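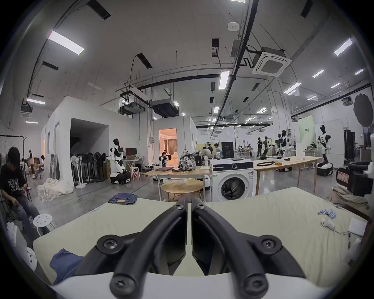 *Jeans near the far edge of the pad, patch showing.*

I love folding pants. I want to get that out of the way early, because most essays about laundry are written by people who resent it, and I would be faking if I joined them. Give me a warm pile, a big flat surface and half an hour with the radio on, and I'm about as happy as a person can be while technically doing a chore.

My argument is a simple one. We've spent years buying better washers, better detergents, better hampers and better hangers, and almost no thought has gone into the place where the folding happens. A good folding surface does more for a household than any of those things, and you may already own one without knowing it.

For a long time I folded on the couch. You know how that goes. You sit down, you make a stack on the left cushion, you make a stack on the right cushion, you lean forward to get a sock and both stacks slide into your lap. Later I moved to the top of the dryer, where everything I folded had to be 2 feet wide or less. Jeans hung off the front. A shirt's sleeves went down the gap at the back and came up with lint on them. I assumed I was bad at folding. I was perfectly fine at folding! I was bad at choosing where to do it.

What changed my mind was the apartment I rented in Piltdale, which had a ridiculous dining table left behind by whoever lived there before. It took up most of the room. I ate at one corner of it and spread my laundry over the rest, and within a week I was hooked. You can lay a pair of jeans out at full length on a table like that. Both legs, waistband and all, with space left over. You can see what's twisted and what's inside out, and you can fix it standing up straight.

Softness is the next question, and I'll admit that reasonable people disagree with me here. There are bed folders and there are table folders. The bed folders have a case – a mattress or a thick pad is wide, it's usually free during the day, and nothing clatters when you drop a belt buckle on it. If you have a bad back and can sit beside it, even better. But a padded surface gives under your hands. You press down to smooth a seam and the seam sinks. Pads also crease in the middle, and whatever you put near the crease starts to lean. And a bed attracts things. Batteries, chargers, papers, the shirt you took off and meant to hang up: all of it drifts onto the soft surface because a soft surface looks like a place for putting things down. A folded pair of jeans can hold its own in that company. A stack of T-shirts can't.

So I come down on the side of the table, with one very important addition, and that's the cloth.

Please put a cloth on your folding table! A bare tabletop is slippery, and denim in particular will skate across it when you pull one leg over the other. A cloth has just enough grip to keep the bottom layer where you left it. It also keeps a light shirt away from whatever was for breakfast. Mine is a plain cotton one from a shop called Sallel, bought in May when they were clearing out the spring colors, and I chose a pale green because I own almost nothing pale green. I recommend thinking about this. If your clothes are mostly blue, and whose aren't, then a pale cloth in some other color lets you see the whole outline of each piece before you touch it. I used to fold navy on navy and lose entire sleeves.

The other thing I feel strongly about is distance. In my current place the table is close enough to the washer that I can turn around with an armful and set it down. I didn't plan it that way; the room is small and that was the only wall with a hookup. It has done more for my habits than any amount of good intention. When the folding table is down the hall, clothes go into a basket, and a basket is where laundry goes to spend the week. When it's right there, you've started before you've decided to start. 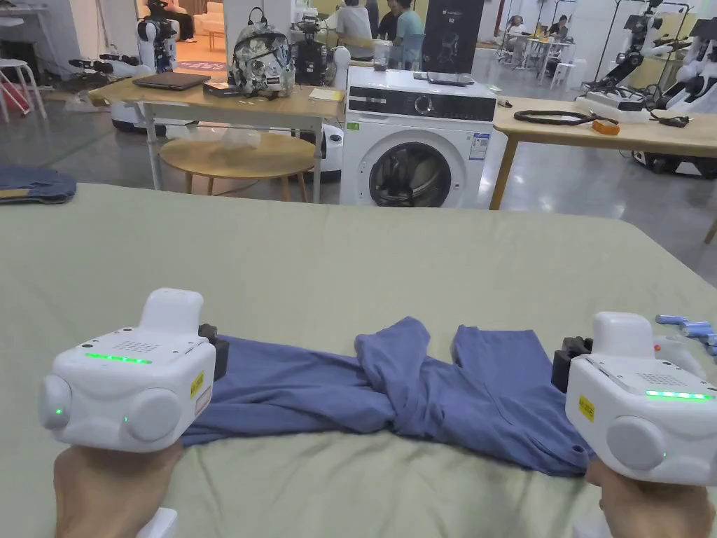
*Blue on pale green, with the washer just past the table.*

Look at how much room a single garment takes up before it's folded. It goes all over the place, one part stretched left, another part stretched right, the middle doubled over on itself. I find that stage wonderful. It's the part everybody rushes, and it's the part where the fold is decided. If you start folding while there's still a twist in the middle, you'll be tucking in lumps until the end. Take hold of both ends, get the slack out, lay it down again, and give it one pass with the flat of your hand. Then fold. With pants I bring one leg over the other, match the hems, and go in thirds from the bottom so the waistband ends up on the outside. I like seeing the patch. I can tell my two favorite pairs apart by it with the closet half dark.

I know there are people who'll say all this is a lot of feeling to spend on pants. A friend of mine timed herself once and told me that a basket of 40 pieces takes her under half an hour on the floor in front of the TV, and she asked what exactly my table was saving me. Fair question! On the clock, maybe not much. But she also refolds half of it on the way into the drawer, and her knees complain, and she describes the whole thing as something she gets through. I'd like fewer things in my week that I get through.

There's also the matter of gadgets. Every year somebody brings out a hinged board that promises perfect rectangles. I tried the Cruzado one and it does make very nice rectangles, of T-shirts, as long as all your T-shirts are the same size. Jeans defeated it completely. I passed it along to a neighbor with three kids in matching school polos and she adores it, so it found its home. For a mixed load, a big surface and your own hands will handle whatever comes out of the drum, including the fitted sheet (I have opinions on the fitted sheet, and they'll need their own essay).

What about folks with no space? I hear this one the most, and I've lived it. My place in Nirton was 546 square feet and the table had to be my desk as well. I shoved the laptop and the paperwork to one end, threw the cloth over what was left, and folded there. It took a minute to set up. A door laid across two low bookcases works too; I did that for a whole winter. You don't need a laundry room. You need one surface that's longer than your longest pair of pants, at a height where you aren't stooping, and a cloth you don't mind shaking out afterward.

My grandmother folded on a kitchen table with a bedsheet over it until she was 91, and she'd have been puzzled to hear it called a method. She ironed at that table too, and rolled out dough on it on other days with the sheet put away. I think about her when I'm smoothing out a cuff. She always did the pants first while her arms were fresh, and left the socks for whoever wandered in to talk to her. Usually that was me, and I still do the socks last.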